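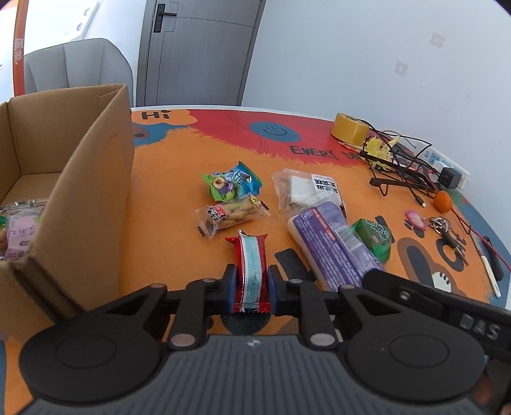

Figure 3. Hand-held gripper closed on a wrapped snack bar.

Stellach Club Gripper Guide
Section 7: Snack packing task

1. Stand the open carton on the table to the left of your work area.
2. Spread the snack packets in front of the gripper. Mix bags, bars and small wrapped pieces.
3. Start recording in Plirero and wait for two beeps.
4. Bring the finger pads to either side of one packet and close the jaws until it is held.
5. Lift, move over the carton and open the jaws.
6. Repeat for up to 63 packets, then stop the recording.

Note: If a packet slips, pick it up again with the gripper and carry on. Do not restart.

Caution: Keep fingers clear of the linkage arms and pivot pins.

Revised 2026-06-30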